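Home | Research | News | Press | Contact

Makia releases method for two-handed manipulation data from handheld grippers

1/2/21 | 2 min read

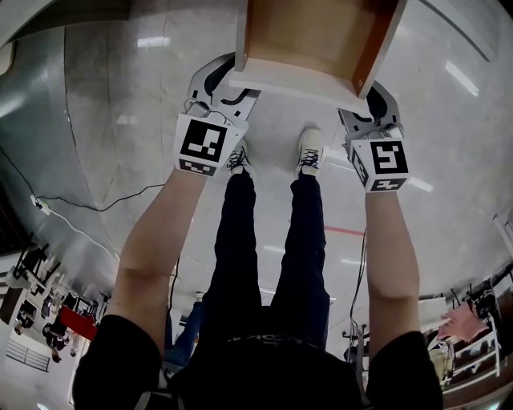

Makia today published a method for training two-armed robots on demonstrations collected by people, with no robot present during recording. Operators hold a gripper in each hand, each carrying square printed markers, and wear a wide-angle camera. The pose of both grippers is computed from the markers in the camera view.

The method, named Undum, addresses objects that must be held from two sides, such as boxes and drawers. Earlier work at Makia tracked each gripper separately, and small errors in the two tracks added up to a false gap or overlap between the hands. Undum solves for both poses together while the object is clamped and treats the distance between the fingers as a shared constraint.

The training set holds 1885 demonstrations recorded by 15 operators. A further 140 were kept back for testing. Collection took roughly 3000 minutes, including marker checks between sessions.

"The joint solve removes most of the drift we saw during lifts," said Noelia Sarmiento, lead author of the report. "It does not help when a marker leaves the view. Those segments are cut before training."

Hendrik Van Hecke, who ran the collection, said operators were asked to work at their normal pace and were given no set path for the hands.

The report and marker layouts are available from Makia on request. A second release in March will add recordings made at the Plarkeo site.

Filed under: Robotics / Manipulation / Press releases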